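Reparar cosas y otras formas de perder la tarde

18 May 2022

Mi ventilador dejó de girar en marzo. Lo digo así, sin dramatismo, porque tampoco lo tuvo: un día le di al botón y se quedó zumbando, quieto, como quien piensa una respuesta. Era un Kemdale de pie, comprado hace 4 años, y mi primera reacción (me da un poco de vergüenza contarlo) fue coger el móvil y buscar cuánto costaba otro igual. Tardé menos en encontrarlo que en encontrar el destornillador.

Y ahí me enfadé, conmigo y con el ventilador a partes iguales. ¿En qué momento se me metió en la cabeza que lo natural era tirarlo? Mi abuelo tenía una batidora que pasó por más manos que un billete. La abría en la mesa de la cocina, encima de un periódico, y a los nietos nos dejaba mirar siempre que no respirásemos muy fuerte. De aquellas sesiones no saqué ningún conocimiento útil, pero sí la idea de que los aparatos tienen un dentro, y de que al dentro se puede entrar.

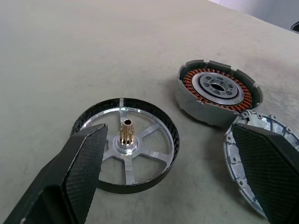
Total, que lo llevé a reparar. O lo intenté, porque el servicio oficial me pidió que rellenara un formulario, que adjuntara la factura y que esperase. A los pocos días me escribieron que la reparación no era «económicamente recomendable». ¡Qué expresión! Recomendable para quién, me pregunto. El motor no lo vendían suelto y el presupuesto por cambiar la unidad completa superaba el precio del aparato nuevo, así que la recomendación venía ya hecha desde la fábrica, muchísimo antes de que yo apretara el botón.

Mi opinión, por si alguien tiene prisa, es que un fabricante que no vende las piezas de lo que fabrica debería estar obligado a decirlo en la caja, en letras grandes, al lado del precio. Con eso ya me conformaba. Ni siquiera pido que lo prohíban, que también se podría discutir. Pido que cuando yo esté en la tienda, con dos ventiladores delante, sepa cuál de los dos es de usar y tirar. Compramos leche con más información que lavadoras.

Sé lo que se responde a esto porque ya publiqué una versión más corta de la queja hace unas semanas, y me llovieron los mensajes – casi todos amables, alguno bastante menos.

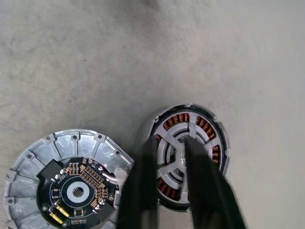
Dwayne Boateng me escribió que todo esto era nostalgia de gente con tiempo libre, que él trabaja diez horas y no piensa pasar la undécima buscando un condensador, y que si un aparato nuevo gasta menos luz y encima hace menos ruido, lo responsable es cambiarlo y dejarse de romanticismos. Añadía que las cosas de antes duraban más porque costaban el sueldo de un mes, y que nadie quiere volver a eso.

En lo segundo tiene bastante razón y me fastidia reconocerlo. La batidora de mi abuelo fue una compra meditadísima, casi una boda. Pero lo del tiempo libre no me convence. Yo tampoco quiero pasarme la noche con un condensador, yo quiero poder pagarle a alguien que sepa, y que a ese alguien le vendan la pieza. El taller de mi barrio cerró por eso mismo: clientes tenía, lo que no le llegaban eran los repuestos. Ahora hay una tienda de fundas de móvil. Muy maja la chica, por cierto.

Precious Rampersad, en cambio, me mandó un correo larguísimo y estupendo sobre su lavadora Lindgren, a la que le ha cambiado ya la bomba, la goma de la puerta y los rodamientos. Dice que la primera vez lloró de rabia y que la tercera lo hizo escuchando la radio. Me gusta esa progresión, y me gusta más todavía que haya podido comprar los rodamientos por separado en una ferretería industrial, con su bolsita y su número. 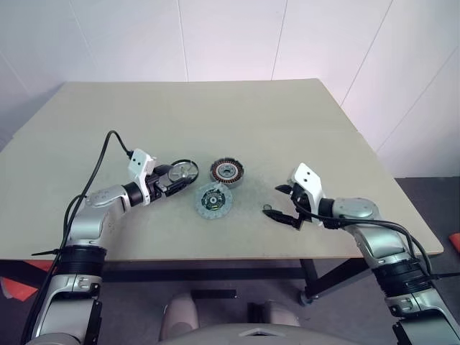 Las piezas de un motor, sobre la mesa de trabajo.

Porque hay una cosa de la que se habla poco cuando se habla de reparar, y es lo que le pasa a uno. Desmontar un aparato te baja los humos. Crees que entiendes cómo gira un ventilador hasta que tienes que explicarlo, y entonces descubres que llevabas toda la vida conviviendo con magia enchufada a la pared. Yo vi tres vídeos, pedí ayuda a un vecino, perdí un tornillo debajo de la nevera (ahí sigue) y al final era un condensador que me costó 5 euros. Cinco. El aparato «económicamente no recomendable» lleva desde entonces dando aire en el salón, con un ruidito nuevo que antes no tenía y al que le he cogido cariño.

No digo que salga siempre bien. Con la tostadora Skellov hice un destrozo notable y acabó en el punto limpio, con un sentimiento de culpa desproporcionado para una tostadora.

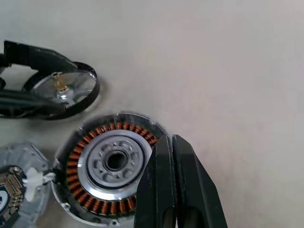
Lo que sí pediría

Primero, lo de la caja: qué piezas se venden, durante cuántos años y a qué precio. Segundo, que el manual de despiece esté en la web del fabricante sin tener que registrarse, que bastante registrados estamos. Y ya puestos, tornillos normales, por favor. Cada vez que me encuentro uno con forma de estrella rara, y un pivotito en medio para que no entre la llave que acabo de comprar, me acuerdo de la familia de alguien.

A los que me vais a escribir que en vuestra casa todo se arregla: mandadme el teléfono de quien os lo arregla. Tengo un aspirador que empieza a oler raro.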